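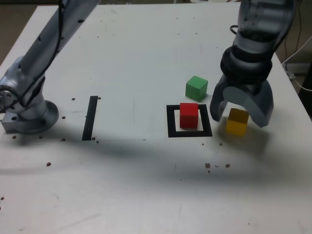
Dundamine Surface Cleaner, Concentrate

Item 296 – sold by Trerari, shipped from our Badville warehouse

Dundamine is a low-foam cleaner for hard, sealed surfaces: painted shelving, worktops, lockers, vinyl floors. It comes in a 3-liter jug and is mixed with cold water before use. It has no added scent or dye.

Mixing

Use one capful per bucket for daily wiping. For grease, use two and leave it on for a few minutes before wiping off. Do not mix with bleach. 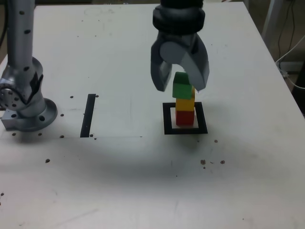 Rinse with plain water if the surface will touch food. On waxed floors, test a small corner first – the stronger mix can dull the finish. An opened jug keeps for 18 months if the cap is closed tight and it is stored above freezing.

Customer comments

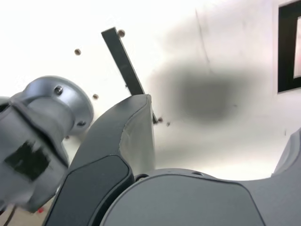 Vlachopoulos writes that the two-capful mix took old tape glue off their lockers, but needed a second pass on the hinges. They would like a pump top.

A pump top is now sold separately and fits all jugs made after March.

Where to use it

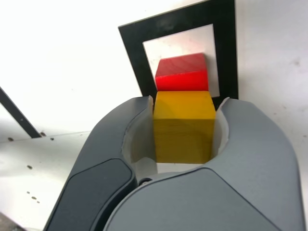 Dundamine is made for sealed surfaces only. Water soaks into bare wood and raises the grain, so keep the cleaner off cutting boards, unfinished trim and small wooden pieces like the cube here, unless you know they are sealed. Wipe those with a dry cloth.

Orders over 2,000 jugs ship by freight. Page updated 2021-07-24.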